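Let the planner be boring

Last updated: Wednesday, January 12, 2022

I have spent a good part of my working life on software for picking things out of bins, and I've grown very fond of dull planners. When we started on Trullholm in August, everybody (me included!) wanted the clever one, which thought about every block in the bin at once and came back with a lovely long plan. It also took some 800 milliseconds to change its mind, and a bin full of blocks changes a lot faster than that once you've nudged one.

So we went back to Dristel, our old planner – 36 grasp candidates, score them, take the best, look again. You can read its log over a cup of coffee and know why it went for one block and left its neighbor alone. I can't say that about the clever one, and I did try, for most of a month. Give me the plan I can argue with, and let the camera have another look before the next move.
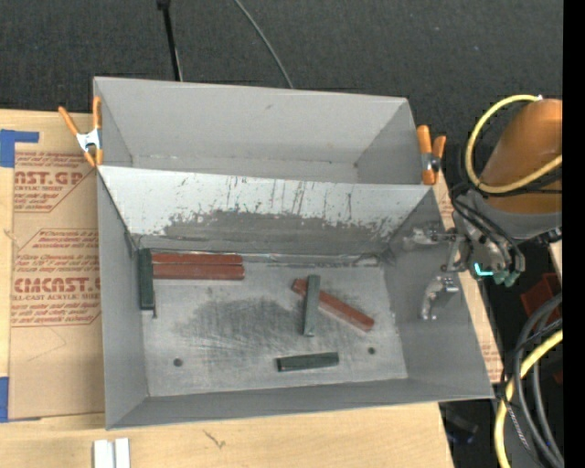
Red and green blocks in the front bin, two of them crossed, with the gripper still empty.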